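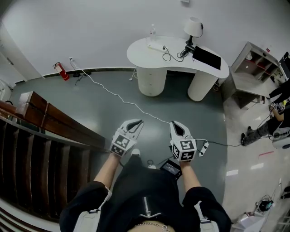

## Wooden handrail gets tacky on the upper run only. Strip it or clean it?

**Dagmar Baláž**

Indoor staircase, brown wooden handrail over dark wooden slats. The top surface of the handrail has become tacky along the upper run. The lower run feels normal. The slats are fine everywhere.

What I know about it:

- The finish was on the rail when I moved in 13 years ago. The seller's folder has a receipt for Zisten interior varnish but does not say which surface it was used on.
- Tackiness is worst where people grab the rail before the first step down. It is noticeable in March and much worse in summer.
- I can roll up small dark crumbs with a fingernail. Under the crumbs the finish is lighter and dull.
- I wash the rail with Dilteo all-purpose spray, mixed as the bottle says. No furniture polish, as far as I know.

I would like to avoid stripping the whole rail. The underside is hard to reach where it passes close to the wall, and I do not want a visible line halfway down. Is there a way to tell whether this is dirt sitting on the finish or the finish itself breaking down? If it is the finish, can one section be redone?

---

**Hưng Lại**

It can be either one, and both are common on handrails. Skin oil softens many varnishes over the years, and the softened film then holds dirt. Test before you decide.

1. Pick a spot in the worst section, on the side facing the wall.
2. Wipe with a cloth dampened with mineral spirits. Rub lightly and look at the cloth. Brown or gray residue is mostly grease and old cleaner.
3. Let the spot dry overnight.
4. Press a thumbnail into it. If the surface is hard, you had a dirt problem. If the nail leaves a mark, the film is soft and cleaning will not bring it back.
5. Put a drop of denatured alcohol on the same spot and wait a minute. If the finish dissolves or turns gummy, it is probably shellac, or a lacquer with some shellac under it. Oil-based varnish will mostly ignore the alcohol.

Open a window for steps 2 and 5, and lay the used rags out flat outdoors to dry before they go in the trash. If the house was built before lead paint was banned where you live, use a lead test swab before any sanding, including on clear or stained finishes with paint underneath.

If it turns out to be dirt: clean the full length with mineral spirits, then with water and a little dish soap, then plain water. Dry it. Stop using the spray on that surface.

If the film is soft: you can redo one section, but end it at a joint. Most rails have one at a post, a fitting or a turn. A break in the middle of a straight length will show no matter how well you feather it. Scrape the soft film off with a card scraper first. Sandpaper clogs almost at once in gummy varnish. After scraping, sand with the grain at 180, wipe with mineral spirits, and let it dry. Then three thin coats of a hard oil-based polyurethane, with a light sanding between coats.

Color is the difficult part. If the brown is in the varnish and not in the wood, scraping will take it off, and you will need to stain a test piece before you commit.

---

**Khải Thân**

had this on a banister, wiped it with vinegar and it went away. try that first its cheap

---

**Định Châu**

I would be careful with the vinegar. It may cut light soap film but does nothing for a softened varnish, and on shellac it can leave a haze.

Two additions to Hưng's answer.

Drying time on the can is not curing time. Oil-based polyurethane is dry enough to touch the next day and still soft for weeks. A handrail gets gripped from the first hour. I put painter's tape across the top of the stairs with a note on it and had everyone use the wall side for five days. That was too short. Palm prints set into the last coat and I had to sand it again. Do not leave a staircase without any usable rail if someone in the house depends on it.

Second, hand lotion and sunscreen are worse than skin oil for this. That would fit with your summer observation, although warm weather softens an old film by itself.

---

**Dagmar Baláž**

Ran the test behind the rail near the top. The cloth came up dark brown. After drying overnight the thumbnail still left a mark, and alcohol did nothing, so I am treating it as soft varnish. There is a joint at the turn. I will scrape down to there and match the stain on the underside before I touch the top.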